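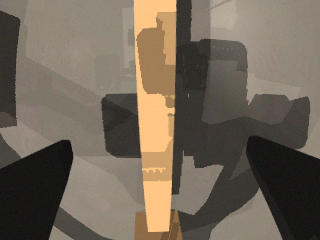
Diário de oficina

Faz semanas que prometo contar em que pé anda o Stako, e hoje, 14 de outubro de 2026, com um chá ao lado e o computador a roncar como um frigorífico velho, lá me sentei para escrever. Peço já desculpa pelo tamanho do texto, que isto comigo nunca sai curto.

Para quem chegou agora: o Stako é o meu projeto de serões, um programa que aprende a mexer em objetos vendo exemplos. Não lhe escrevo regras. Dou-lhe demonstrações, uma atrás da outra, cada uma com as imagens de uma câmara junto à garra, as de outra mais afastada e os movimentos das juntas, e ele que tire dali o que conseguir. A meta são 2000 demonstrações. Tudo em simulação, claro, que um braço a sério não cabe no meu orçamento (nem na minha sala, já medi).

O que me tem ocupado é uma peça comprida de madeira em cima de uma mesa. Parece coisa simples, não é? Pois eu também achava! Com a câmara junto à garra vê-se muito bem o que está entre os dois dedos e muito mal o resto do mundo. Com a de fora percebe-se onde anda o braço, mas a própria garra tapa um bocado da madeira, logo o bocado que mais interessa. Durante muito tempo gravei só com uma das vistas, por preguiça, e acabei por deitar fora 200 exemplos que já não me serviam para comparar com os novos. Custou-me um serão inteiro de mau humor.

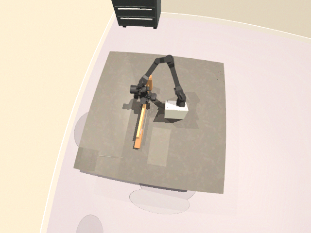
O braço visto de fora, com a garra na ponta de cima da madeira.

Agora gravo em séries de cinco e paro entre elas para rever tudo com calma. Chamo a essa revisão a Plerkent, nome que deu a uma pasta há anos e que foi ficando — já nem me lembro de onde veio. Vejo se as duas vistas estão acertadas no tempo, se o movimento tem soluços, se fui demasiado brusca no comando. Quando vou cansada nota-se logo: o braço hesita, volta atrás, faz uma curva que ninguém pediu. E o programa aprende as hesitações com o mesmo gosto com que aprende o resto, coitado.

Também mudei a maneira de arrumar os ficheiros. As séries boas vão para o conjunto Patrício, as duvidosas ficam à parte, no Flurstead, à espera de um dia em que eu tenha mais paciência. Algumas dessas duvidosas até têm a sua graça, e desconfio que me vão fazer falta quando quiser mostrar-lhe como se corrige um movimento torto.

Em novembro quero fazer o primeiro treino a sério. Se alguém desse lado já juntou vistas de duas câmaras e tem conselhos, deixe nos comentários, que eu leio tudo, mesmo quando demoro uma eternidade a responder.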